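Two-arm table in the Esari shop, gripper drifting

solesarmiento
Hi everyone! Long post, sorry. I've been building a two-arm setup at our shared workshop since August, and I finally have both arms mounted and moving over the same table. Pick and place on small cubes is my practice job, with a plush pig and a few markers left lying around so it isn't too easy.

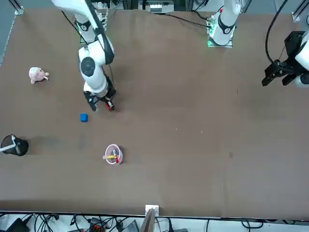
How often should I rerun the calibration on a pair of arms like this? Once after every remount, plus any time you change the gripper fingers.

I went with that advice from the Weerakoon guide, and my logs now cover 488 tries, 28 of them missed grabs. I'm pretty happy, but the misses bother me — they bunch up late in the evening.

stullmont_dan
Lovely work, Soledad! I'd blame the motors warming up. Let it run for half an hour before you log anything.

zestex99
Going to disagree with Dan there. Warm motors never cost me a grab. I'd look at your table covering first, mine crept a little every night until I taped it down all the way around.

solesarmiento
Thank you both, you're kind to read all that! I tried Dan's warm-up last night and then went back to the red cube, nice and slow, with the blue one left on the table too. 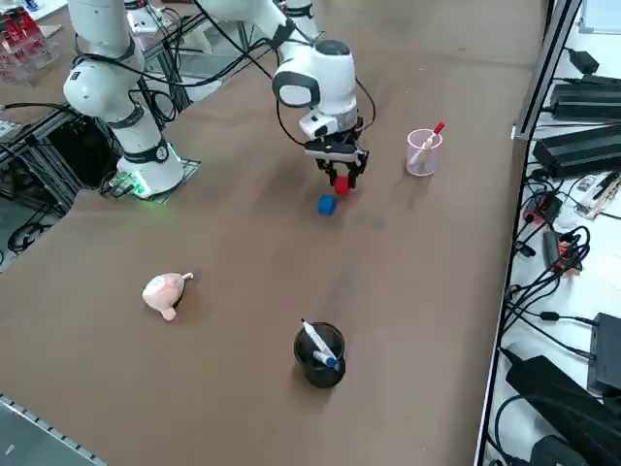
I still had a few misses after that, so I'm leaning toward the covering now (sorry, Dan). Tape is on the shopping list.

stullmont_dan
No hard feelings, but keep the warm-up anyway — please!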